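4.2 Changes to the folding work

Last updated: 20/10/2023

Before July, gift boxes at the Fundidine packing room were folded by hand from flat blanks. A folder opened each blank, pressed the creases, closed the flaps and passed the box to the next table for filling. In the weeks we observed, one order came to 3000 boxes, and folders told us that sore thumbs and wrists were the main reason they asked to be moved to other work.

The two-armed cell, which the staff call Nina, took over part of this job. People still choose the blanks, set them out and check the finished boxes. Of the 1314 boxes we followed, 70 went back to a person for refolding, mostly for a flap tucked on the wrong side. Venla Lahtinen, who had folded at Fundidine before the change, now spends most of her shift on checking and refolding. She described the work as easier on the hands but harder to leave, as a stopped cell holds up the filling table.

Tùng Ngô recorded the stoppages. The longest lasted 60 minutes and ended when a folder, who had no formal training on the cell, moved a blank that had slipped. Folders were not paid a higher rate for this kind of work during the study, and several raised it in interviews. We return to the pay question in Section 5.

Talk at the table also changed. Folders used to sit facing each other. Those who check boxes now stand side by side, and two of them said they knew less about each other's days than before. Figure 3 shows the folding work with light blue and peach or pink card.
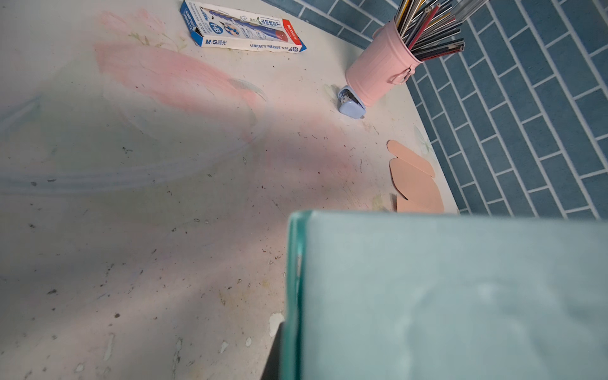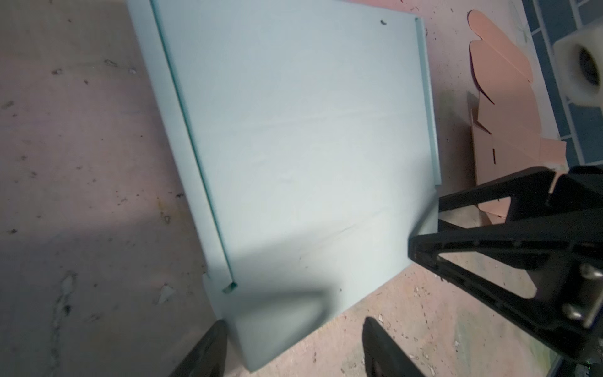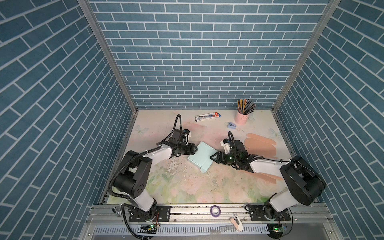
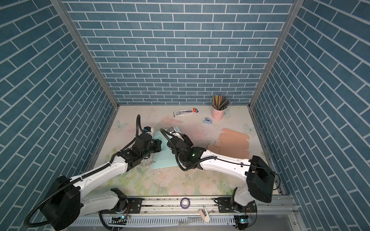
Figure 3. Card and work surfaces at the folding cell. The third and fourth pictures show both arms at the light blue card.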